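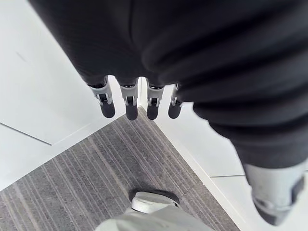 According to Ulises Daza, the wash zone of a kitchen should be treated as a single piece of furniture, from the floor runner up to the faucet, and planned before any other part of the room.

The wash zone, also called the cleanup area, is the part of a home kitchen where dishes are rinsed, washed, drained and loaded into a dishwasher. It normally includes a sink, a faucet, a stretch of open countertop and a place to set wet items. Many homes add a built-in dishwasher and a strip of carpet or matting on the floor.

Sink and faucet

Double-basin sinks are divided either evenly, in the pattern known in the trade as 50/50, or with one basin larger than the other. Unequal basins allow the larger side to be kept free for pots while the smaller side is used for draining. Stainless steel is widely used for the basins – it is light, takes heat well and does not chip. A gooseneck faucet may stand between the two basins, with its lever at the base of the spout.
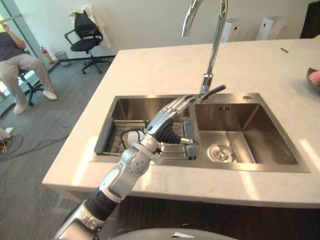

Dish rack

A dish rack holds washed items upright so that water can run off. Racks may stand on the countertop over a tray or sit inside one basin of the sink, where no tray is needed. Plates are placed on edge between the tines. Some racks have a separate compartment for flatware. The Gondska pattern, found in older catalogs, uses a folding base and is stored flat.

Dishwasher

A built-in dishwasher is commonly placed under the countertop near the sink, which shortens the plumbing run and the distance dishes are carried. The lower rack slides out over the open door. Plates stand between the tines, and mugs are set with the open end down so that they do not fill with water.
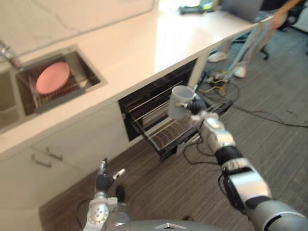 Light gray mug above the lower rack of an open dishwasher.

Layout

The Guzmán handbook recommends open countertop on both sides of the sink and advises against placing the dishwasher at a right angle to it, where the open door would block the person washing.

See also: Countertop; Drain strainer; Flatware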